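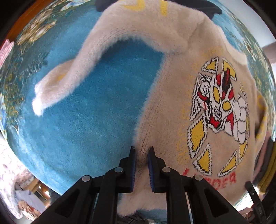
Eifion Landeg wrote in after last session to say that he'd been washing wool for years on whatever the machine called "delicates," nothing had ever gone wrong, and wasn't I being a bit dramatic about felting? Fair enough! I've been called worse. And he may well be right about his own sweaters, so let me start there before we get to the handout proper, because his question gets at the thing I rushed through last time.

Whether a wool sweater felts depends on how the yarn was treated before it was ever knitted. A lot of what's in the stores is either superwash wool (the fiber has had its scales smoothed off or coated) or it's mostly acrylic with a little wool in it for the label. Both of those will forgive you a great deal. Plain untreated wool won't. So if Eifion's closet is full of superwash, he could go on like that for the rest of his life. The trouble comes the day somebody gives him a hand-knit.

Session 3: Washing and Drying Knits

Things to bring: one knit you're willing to get wet, two bath towels, and a notebook if you like to write things down. We start at 6:30 and the sinks are first come, first served.

What felting is

Wool fibers are covered in tiny overlapping scales, a bit like roof shingles. In warm water the fiber swells and softens, and if you then rub it around, the fibers creep past each other in one direction and can't creep back. They lock. The fabric gets thicker and smaller and there's no undoing it (I know there are hair conditioner tricks online, and I've tried them, and what you get is a felted sweater that smells nice). You can relax a lightly shrunken sweater and pull it out a little, but once you can't see the stitches anymore, you own a very warm pot holder.

Three things push wool toward felting: heat, rubbing, and a sudden change of temperature. Soap helps it along too. The one people forget is the sudden change. You wash carefully in lukewarm water, then rinse under the cold tap, and the thing seizes up. Keep your wash water and your rinse water the same and you've dodged most of it.

Reading the label

We went over the symbols last time, so just a reminder of the ones that matter for knits. The tub with a hand in it means hand wash. The tub with an X means don't wash in water at all. A square with a single flat line in the middle means dry flat, and for knits I'd follow that one even when the label forgets to mention it. A line under the tub means a gentler cycle, and two lines means gentler still.

If there's no label, treat it as untreated wool. You lose nothing but a little time.

How I wash a sweater

Fill the sink with lukewarm water, about what you'd use for a baby's bath. Put the soap in before the sweater and swish it around. Use less than you think! A teaspoon of a wool wash is plenty for one sweater, and if you don't have wool wash, a mild shampoo will do. Skip regular laundry detergent on wool, silk and mohair. Many of them have enzymes meant to break down protein stains, and animal fiber is protein.

Turn the sweater inside out, push it under and let it sit for 14 minutes or so. I say 14 and somebody always writes it down very seriously. It's how long my radio show runs between ads. Ten is fine, twenty is fine. Squeeze the water through a few times with flat hands. No wringing, no scrubbing the cuffs together, and if there's a spot, dab at it.

Drain the sink with the sweater still in it. Press the water out against the side, then lift the whole thing with both hands underneath, like you're carrying a sleeping cat. A wet sweater picked up by the shoulders will stretch under its own weight, and sleeves are the worst for this. Rinse the same way until the water runs clear.

Towels

Lay the sweater on a dry bath towel, roll it up like a jelly roll, and kneel on it. Really, put your weight on it. Then unroll, swap to the second towel and do it again if it was a thick one. You can take hours off the drying time this way.

A spin cycle on its own, with no water coming in, is also OK if your machine lets you choose that. Put the sweater in a mesh bag. My old Kunitz would never do a spin without adding a rinse first (a cold one, of course), so I got out of the habit.

Drying flat

Pat it out to the size it was before. If you're nervous, measure across the chest and down the sleeve before you wash and write the numbers down. Straighten the button band, line up the side seams, nudge the ribbing closed with your fingers, because ribbing that dries open stays open. Turn it over halfway through. Keep it out of the sun and away from the radiator.

A mesh rack is nice but a towel over the top of a cooling rack works too. In July mine dries overnight, and in winter it can take two full days.

Fuzzy yarns

Lots of questions about these, so a few extra lines. Mohair, angora and brushed yarns have a long halo, and the halo mats if you fuss with it. Wash them alone, squeeze even less than you normally would, and once they're completely dry give them a shake from the hem end. That lifts the fuzz again. For brushed acrylic you can be braver with the water, but keep it out of a hot dryer. The heat flattens the fibers for good, and the fabric goes limp and shiny.

Pills come off with a sweater comb or one of those little battery shavers. Lay the knit on something firm, go slowly, and stay off any raised stitches or embroidery. Don't pull pills by hand, as each one brings more fiber up with it.

Putting away

Fold, don't hang. Wash before storing, even if it looks clean, because moths go for skin oils and food. Cedar is pleasant but it fades, so sand your blocks lightly once in a while. Cotton bags are better than plastic for the long haul.

For next time

Wash one thing at home and write down the water, the soap, how long it sat, and how long it took to dry. Bring the notes (and the sweater, if you're proud of it). We'll be doing snags and small holes, so if you have something with a pulled thread, leave it alone until then and please don't snip it. The reading is the chapter on mending in the Khan book, and there's a copy on the shelf by the door if you haven't got your own.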